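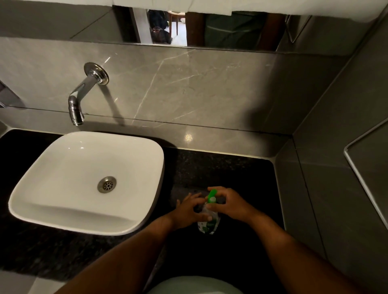 Attachment 1: both hands on the soap bottle, right of the basin

Ticket 81 – Zenine head camera, exposure hunting over glossy stone
Opened by: Guðlaug Lund
Assigned to: Britta Fröhlich
Date: 4/17/22

Hi Britta, and thank you again for walking me through the Hastevora setup in March, it saved me a whole afternoon. I'm back with the soap pump task, comparing the two head cameras before we pick one for the Clorora arm. The Hastevora behaves nicely. The Zenine is lovely and light to wear, but its exposure keeps wandering whenever I lean toward the counter. I think it's the white basin against that dark granite, and the glint on the marble can't be helping either.

So far I've tried a restart, the other cable, and 60 frames per second with auto exposure left on. No change with any of them, I'm afraid. 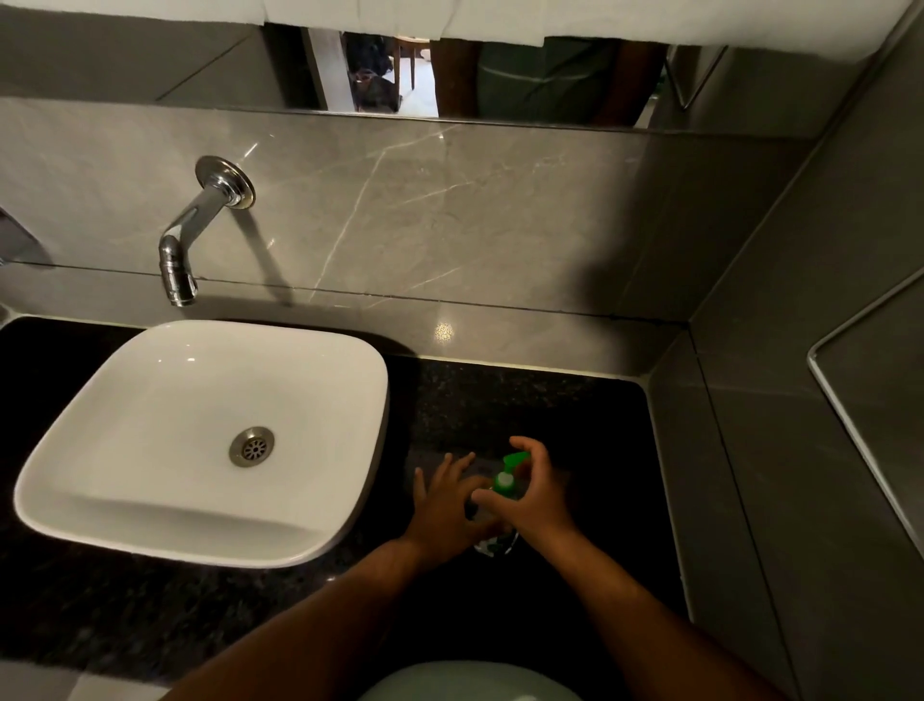
What I'd really like is a locked exposure that still leaves me enough detail in the fingers to label the grip, and I can't find that setting anywhere in the Sedgwick controller menu. Am I looking in the wrong place?

Reply from Britta Fröhlich
Hello Guðlaug! You're close – it's on page 4 of the sensor menu, under Manual, and it stays hidden until auto gain is off. Please switch that off first, then lock exposure with your hands over the counter. Firmware 6 or later, please.

Reply from Guðlaug Lund
Found it, bless you. I'm still on 5, so I'll update tonight and run both cameras again. Please leave this open for me.

Status: waiting on customer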